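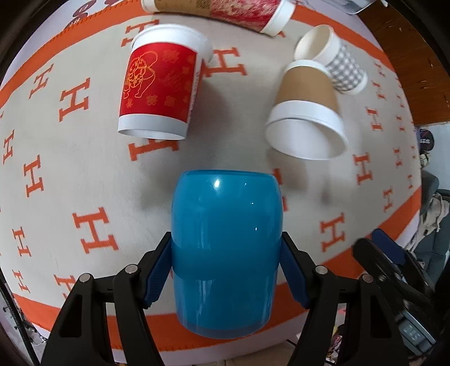 Valdis Rebane

Lunes, 8 de septiembre de 2025

Día de vasos. Por la mañana monté las almohadillas estriadas en la pinza de mano y dejé las lisas para después de comer. Quería hacerlo al revés, pero el tornillo de una de las lisas estaba pasado y tuve que buscar otro en la caja de Prarine, la que nunca ordenamos desde febrero.

Empecé por el vaso azul, que es el que más guerra da. Tiene panza y brilla mucho, así que por un lado la pinza tiende a subirse hacia el borde y por otro la cámara ve reflejos donde debería ver contorno. Con las estriadas lo agarré bien por los lados casi siempre. De 207 agarres de la mañana, 8 los di por malos, y casi todos fueron culpa mía por entrar torcido. Apunté además dos en los que el vaso giró un poco al cerrar. No sé si contarlos como fallo. De momento los he puesto en columna aparte.

Los vasos de papel son otra historia. El rojo y blanco aguanta si no aprieto de más. El de la funda marrón me gusta menos: con las estriadas noto que la funda se mueve y el vaso no, y eso en la hoja sale como agarre bueno cuando no lo es. El de cuadros grises lo probé tumbado, entrando por la pared y luego por la boca. Por la boca va mejor, pero se deforma enseguida.

Por la tarde, las lisas. Cierran más suave y dejan menos marca en el papel. En el azul resbalan. Bajé la velocidad de cierre en el controlador de Vimix y mejoró algo, a cambio de que cada intento se hace eterno. Con el controlador viejo de MacAulay no pude comparar porque no reconoce la pinza desde la última actualización. Mañana lo miro con el cable corto.

La lente me sigue dando dudas. Abarca mucho, y eso ayuda cuando hay varios vasos juntos, pero los bordes salen tan curvados que las letras H del mantel se estiran y cerca del margen casi no son letras. Para el seguimiento quizá sea bueno tener tanto dibujo en la mesa. Para medir distancias, no lo creo. En Utinlow usan un mantel liso y dicen que pierden la posición cada dos por tres, así que no voy a cambiarlo todavía.

Total del día, 508 agarres entre las dos almohadillas. Me duele la base del pulgar derecho. El gatillo está duro y habría que aflojar el muelle antes de pasárselo a otra persona.

Para mañana: repetir el azul con las lisas a velocidad normal, decidir qué hago con la columna de los giros, pedir tornillos. Y descargar las tarjetas antes de empezar, que hoy me quedé sin espacio a media tarde y perdí una tanda de la funda marrón.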